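Wohnlexikon › Möbel und Einrichtung › Arbeitsplatz

Tischaufsatz

Artikel drucken | Artikel per E-Mail senden

Ein Tischaufsatz (auch Aufsatzbord, Schreibtischaufsatz, in der Schweiz vereinzelt Tischbrücke) ist eine erhöhte Ablage, die auf die Platte eines Arbeits- oder Schreibtisches gestellt oder mit ihr verschraubt wird. Er nimmt Gegenstände auf, die griffbereit bleiben sollen, aber keine Arbeitsfläche belegen dürfen. Vom Wandregal unterscheidet er sich durch die Auflage auf dem Tisch, vom Sekretäraufsatz durch das Fehlen von Schubladen, Klappen und Rückwand. Mischformen mit einem einzelnen flachen Schubfach werden im Handel meist ebenfalls als Tischaufsatz geführt.

Aufbau

Die einfachste Form ist ein Brett auf zwei Wangen. Bei breiteren Tischen kommt eine Mittelstütze hinzu, damit das Brett nicht durchhängt. Üblich sind Fichte, Kiefer, Birke und Buche, geölt oder klar lackiert. Daneben gibt es Ausführungen mit Metallrahmen, bei denen das Holz nur noch als Einlage dient. Eine niedrige Kante oder Leiste am Rand verhindert das Abrutschen kleiner Gegenstände und erschwert zugleich das Abwischen.

Die Höhe richtet sich nach der Nutzung. Soll eine Tastatur darunter Platz finden, genügen 10 cm lichte Höhe, für Ordner im Querformat oder flache Kästen werden eher 16 cm gewählt. Auf Tischen mit einer Tiefe von 70 cm bleibt der Aufsatz schmal und steht an der Hinterkante. Das längste Modell der Reihe Laur misst 128 cm und wird mit Mittelstütze geliefert.

Nutzung

Auf dem Aufsatz stehen vor allem Dinge, die selten bewegt werden: Leuchte, Uhr, Pflanze, Stiftebecher, Ablagekästen, kleinere Geräte. Offene Kästen sind Dosen mit Deckel vorzuziehen, wenn ihr Inhalt mehrmals am Tag gebraucht wird. Als Pflanzen eignen sich langsam wachsende Arten mit geringem Wasserbedarf, vor allem Bogenhanf, kleine Sukkulenten und Zamioculcas. Ein Übertopf oder Untersetzer ist bei geöltem Holz notwendig, weil stehendes Wasser dunkle Ränder hinterlässt.

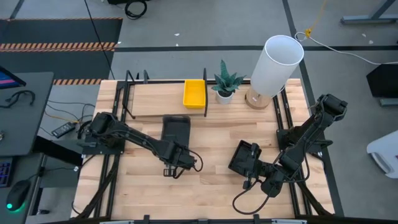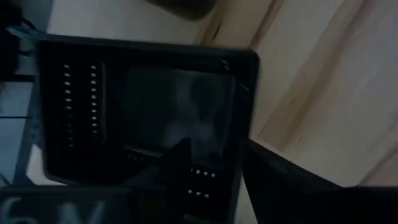

Erstes Bild: Holzaufsatz mit gelbem Kästchen, Bogenhanf und Tischleuchte. Zweites Bild: schwarzes Gerät mit Anzeige, Nahansicht.

Leuchten werden gewöhnlich an einem Ende aufgestellt. Rechtshändern wird der Platz links empfohlen, damit die Schreibhand keinen Schatten wirft; bei reiner Bildschirmarbeit spielt die Seite kaum eine Rolle. Schwere Leuchtenfüße gehören über eine Wange und nicht in die Brettmitte. Durch die erhöhte Stellung rückt die Lichtquelle näher an die Augen, ein Schirm sollte den Blick auf das Leuchtmittel deshalb vollständig verdecken.

Geräte mit Anzeige werden leicht schräg gestellt, sofern sich Fenster oder Lampen im Glas spiegeln. Glänzende Oberflächen zeigen zudem Fingerabdrücke und Staub deutlicher als matte. Kabel führt man hinter dem Brett nach unten. Manche Hersteller sehen dafür eine Aussparung an der Hinterkante vor, so die Modelle Durero und Sorko.

Befestigung und Pflege

Lose aufgestellte Exemplare erhalten Filz- oder Gummifüße. Filz schont die Tischplatte, lässt den Aufsatz aber auf lackierten Flächen wandern. Verschraubte Ausführungen setzen eine Platte von ausreichender Stärke voraus; bei Massivholz sind Langlöcher angebracht, damit das Holz arbeiten kann. Gereinigt wird trocken oder nebelfeucht. Geöltes Holz wird bei Bedarf nachgeölt, wozu die Fläche ganz abgeräumt werden muss.

Bezeichnung

Im Katalog der Möbelwerkstätte Prevdale erscheint das Stück als »Pultbord«. Diese Benennung hat sich außerhalb des Schulmöbelhandels nicht durchgesetzt. Monitorständer sind kürzer und tiefer und werden in diesem Lexikon getrennt behandelt.

Zuletzt bearbeitet: 22. Februar

Abgelegt unter: Ablagen, Büromöbel, Holzmöbel, Schreibtisch

Verwandte Artikel
Ablagekasten
Bogenhanf als Zimmerpflanze
Kabelführung am Schreibtisch
Leimholzplatte
Monitorständer
Sekretär
Tischleuchte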